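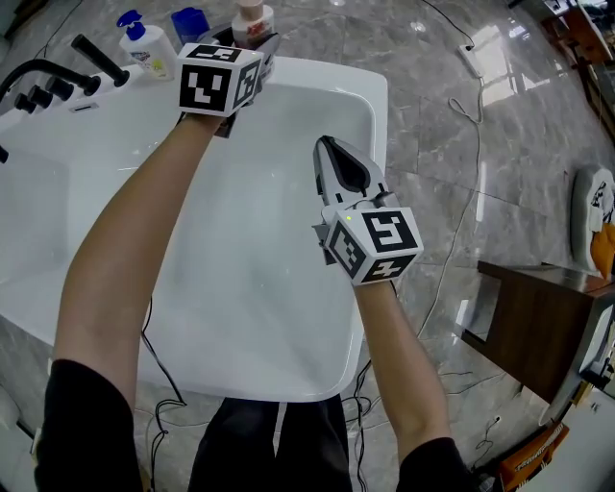
Chapter 4
Baths: Rims, Deck Fittings and Toiletries

4.1 Scope of the chapter

Chapter 3 dealt with basins and their splashbacks. The present chapter covers the bath itself, the fittings mounted on its rim, and the loose items kept on its ledges. Shower screens and enclosures are left to Chapter 5. The procedures assume a domestic bathroom or a guest bathroom in a small hotel, serviced by one person working alone.

The bath at the head of the chapter is a large white rectangular one with a wide flat rim and rounded corners. A black spout and its handles are mounted along one side of the rim, and bottles are kept on the far ledge. The floor is laid in polished grey marble tiles. Most of the points made in Sections 4.3 to 4.6 can be applied to a bath of this kind.

4.2 Terms used

Basin: the inner, hollow part of the bath that holds the water.
Rim: the upper edge of the bath on all sides, whether narrow or wide.
Deck: any part of the rim broad enough to carry a fitting.
Ledge: a part of the rim, or of the surround, on which loose items are stood.
Spout: the outlet through which water enters the bath.
Cover plate: a flat plate closing an opening in the deck or the wall.
Caddy: an open holder for bottles, soap or sponges.

The word "tap" is used for the spout and its handles taken together. Where only one of these is meant, it is named.

4.3 The wide rim as a working surface

A narrow rim sheds water to one side or the other. A wide flat rim holds it. Water left standing dries in place and leaves a deposit of lime, and this is most noticeable on a glossy finish viewed at a low angle. Flat rims are therefore wiped dry after every clean, including the far side, which is the side most often missed.

The far ledge should be reached from the nearest clear side of the bath. If it cannot be reached without leaning heavily on the rim, the worker moves round the bath. Where a wall prevents this, a cloth on a short handle is used. Standing in the basin is not an acceptable method.

4.4 Deck-mounted taps

A tap fixed to the deck has a joint at the base of the spout and another at the base of each handle. Soap residue collects at these joints. They are cleaned with a soft brush, then rinsed and dried with a folded cloth passed round the base.

Matte black finishes need separate treatment. Abrasive creams leave shiny patches that cannot be removed, and strong acid descalers may discolour the coating. A mild washing solution is normally enough. Cover plates are wiped with a damp cloth only and are not lifted in the course of ordinary cleaning.

4.5 Bottles and containers

Items on the ledge are handled in the following order.

1. Move all items from the ledge to a dry tray, keeping them upright.
2. Wipe the base of each item. Rings on the ledge are usually caused by product that has run down the outside.
3. Check that caps are closed and pump heads are turned to the locked position, if they have one.
4. Clean and dry the ledge.
5. Empty the caddy, rinse it and dry it before refilling.
6. Return the items with labels facing the user, tall items behind short ones.

Pump bottles are lifted by the body and never by the head. In guest bathrooms, opened items belonging to the guest are returned to the position in which they were found, and step 6 does not apply.

4.6 The surrounding floor

Polished marble is slippery when wet and is marked by acids, including vinegar and most limescale removers. Any descaler used on the bath must be kept off the floor. A folded towel is laid along the working side before the product is opened. Splashes are rinsed at once with clean water and dried.

Cables on a bathroom floor are a trip hazard and a more serious risk where water is present. Any cable is to be switched off at its supply and taken up before water is run or the floor is washed. Grout lines are brushed along their length with a neutral cleaner and dried with the rest of the tile.

4.7 Before you continue

Read the record sheet for the Barndale guest rooms on page 168 and note the entries for bath rims and ledges. The same sheet is used in the practical work at the end of the chapter. Descaling of the basin, including the choice of product for acrylic and enamel surfaces, begins in Section 4.8.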